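About Dakero

Dakero is a small news desk that follows criminal cases crossing borders: extradition, sanctions, seized assets, and money laundering trials. We started in June with two editors and one shared court calendar. Today we have 17 correspondents in 28 countries, because many of them cover more than one.
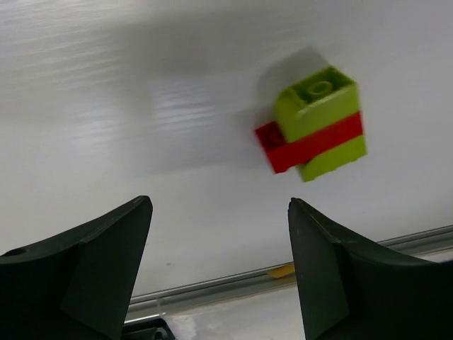
Red and lime-green toy bricks.

What we publish

We read the indictment before we write about it. Each report links to the court papers, and we say clearly which claims are not yet proven. Our weekly letter, Motitz, goes to 1,000 subscribers, mostly lawyers, students and other reporters.

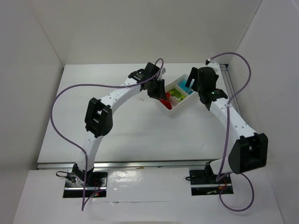 Who pays for us

The Şimşekoğlu Fund covers 40 percent of our costs. The rest comes from subscriptions and from training courses at our office in Tarkeck. Funders do not see articles before publication.

Corrections

If you find a mistake, please write to the desk. We correct it on the same page and note what was changed.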